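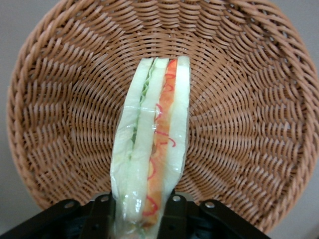

Greifarm in der Gemeinschaftswerkstatt: Stand im März

Der Arm am hinteren Tisch läuft wieder. Nach dem Umbau des Handgelenks haben wir die meisten Abende damit verbracht, Kabel neu zu verlegen und die Kamera so auszurichten, dass beide Finger im Bild sind und trotzdem genug vom Ziel übrig bleibt. Der alte Halter saß zu tief. Beim Ablegen war fast nur noch der Greifer zu sehen, und die Steuerung musste den letzten Teil des Weges blind fahren.

Der neue Kamerahalter kommt aus dem Drucker im Nebenraum. Die Konstruktion beruht auf einer Zeichnung aus dem Mullmont-Ordner, der seit Jahren auf dem Werkstattrechner liegt. Geändert wurden die Neigung und der Abstand der Schraublöcher. Es brauchte 5 Versuche, bis die Kamera beim Schließen der Finger nicht mehr mitwackelte. Die Datei liegt jetzt unter »Arm/Halter« und darf gerne weiterverwendet werden. Bitte mit vier Wandlinien drucken, die dünnere Fassung ist zweimal gerissen.

Zum Greifen verwenden wir im Moment Spielzeuglebensmittel. Das verpackte Sandwich ist das schwierigste Stück im Kasten. Die Folie ist durchsichtig, wirft Falten und spiegelt an den Knicken, und die Erkennung hält helle Stellen gerne für eine Kante. Am zuverlässigsten klappt es, wenn der Greifer das Sandwich am unteren Ende fasst und senkrecht hält. Dann bleiben die Schichten im Kamerabild gut zu unterscheiden, vor allem das orangefarbene Band mit den roten Kringeln. An diesem Band orientiert sich die Steuerung inzwischen, die weißen Brotscheiben waren dafür zu unauffällig.

Als Ziel dient der runde Flechtkorb. Vorher hatten wir eine graue Kunststoffschale, die sich vom hellgrauen Untergrund kaum abhob. Mit dem Korb findet das Programm den Rand deutlich besser. Das Geflecht hat dafür einen anderen Nachteil: Die vielen kleinen Schatten zwischen den Strängen stören die Tiefenschätzung, besonders dort, wo weniger Licht hinkommt. Wir haben deshalb eine zweite Lampe bestellt. Bis sie da ist, bitte die vorhandene Leuchte nicht verstellen. Die Position ist am Tisch mit Klebeband markiert.

Seit dem Umbau sind 1.434 Greifversuche aufgezeichnet. Die Aufnahmen liegen auf der Netzwerkplatte im Ordner »Hidstead«, sortiert nach Gegenstand und Ziel. Wer etwas auswerten möchte, legt sich bitte eine Kopie an. Im Original hat jemand Dateien umbenannt, und das Zurückbenennen hat einen ganzen Abend gekostet.

Zum Greifer selbst: Die Schrauben an den schwarzen Winkeln lösen sich bei längerem Betrieb. Vor jedem Lauf kurz nachziehen, aber nur handfest, das Gewinde sitzt direkt im Bauteil. Der passende Schlüssel hängt an der Lochwand neben der Ständerbohrmaschine und soll dort auch wieder hin. Die Schließkraft steht in der Konfiguration auf Stufe 6. Bei Stufe 9 hält der Greifer zwar auch schwerere Teile, drückt weiche aber so zusammen, dass sie beim Öffnen wegspringen.

Noch offen sind drei Dinge. Das Netzteil von Brallora wird nach einer Stunde sehr warm und bekommt ein neues Gehäuse mit Lüfter. Der Not-Aus-Taster muss auf die vordere Tischseite, im Moment kommt man nur im Stehen gut heran. Und für die Steuerplatine fehlt weiterhin eine Abdeckung. Ein Stück Acrylglas liegt schon bereit, es müsste jemand an der Barbier-Säge zuschneiden, der die Einweisung dafür hat.

Gearbeitet wird am Arm in der Regel ab 18 Uhr. Neue Leute sind willkommen, Vorkenntnisse braucht es für Schrauben, Drucken und Beschriften nicht. Wer an der Software mitmachen will, liest am besten zuerst die Notizen im Projektordner und meldet sich dann über die Werkstattliste. Gesucht werden außerdem weitere Spielzeuglebensmittel, gerne gebraucht, am liebsten weiche oder eingewickelte Teile. Die Abgabekiste steht im Regal neben dem Drucker.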